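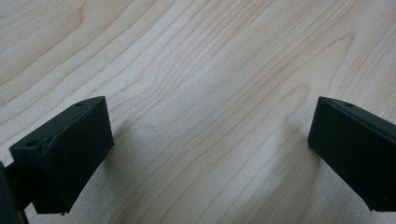

**Figure 3.** View from the wrist camera of the hand-held gripper, fingers open over a bare wooden surface.

## 4. Evaluation of the Carkolari hand-held kit

### 4.1 Kit and set-up

The Carkolari kit is sold as a complete package for recording manipulation demonstrations without a robot on site. It comes with the gripper, a wrist camera, two spare pairs of fingers and a licence for the Welletti recording software. We bought one kit at list price and used it as delivered, apart from the changes noted in Section 4.3. The supplier had no part in the trials and did not see the results before submission.

As Figure 3 shows, both fingers stay in view when the gripper is open, one at each side, with a wide stretch of the work surface between them. The fingers are black and blocky, with small round holes on the upper faces. Against pale wood their outlines are easy to pick out. The middle of the surface is brighter than the corners, and the grain is fainter there. We kept the automatic exposure setting for all recordings, as most buyers would.

### 4.2 Recording trials

Nine operators took part, none of whom had used the kit before. Each was given the printed guide and 35 minutes to practise, then recorded a fixed list of 16 tasks. The tasks were drawn from ordinary kitchen and office work: moving a cup to a saucer, closing a drawer, putting a pen in a holder and so on. Operators could repeat a task if they were unhappy with it, and all attempts were kept.

In total we collected 2481 demonstrations. A demonstration was marked usable if the software recovered a continuous path for the gripper and the finger opening could be read in every part of the recording. Recordings that failed either test were checked by hand by a second member of the team, who was not told which operator had made them.

Most rejected recordings failed on the path, and the cause was usually a plain surface close to the camera. When the gripper was low over a tabletop with nothing else in view, the software had few fixed points to follow. Wood grain helped to some extent, but fine, low-contrast grain was often lost to glare or to compression. Placing a patterned mat at the back of the work area removed most of these failures. The guide mentions a mat only in an appendix, and we suggest that it be moved to the set-up page.

Finger opening was read reliably on light surfaces. On dark benches the black fingers were harder to separate from the background, and the reading sometimes jumped between frames. Pascal Kuhlmann repeated a small set of the dark-bench tasks with strips of white tape along the finger tops, and the jumps stopped. The supplier offers fingers in one colour only.

### 4.3 Handling and wear

Operators found the grip comfortable for short sessions. Several reported a sore wrist by mid-afternoon, and we limited later sessions to the morning. The trigger spring on our unit weakened during April and was replaced under warranty.

The finger screws worked loose more often than we had expected. We added thread-locking compound and put a screw check on the Friday maintenance list. After a finger is removed, the opening must be recalibrated, and the software does not prompt the user to do this. One batch from the Langat site was recorded with an old calibration and had to be corrected afterwards.

The same tasks were then recorded with the Zorkham glove, using the operators and rooms described above. Those results are given in Section 5.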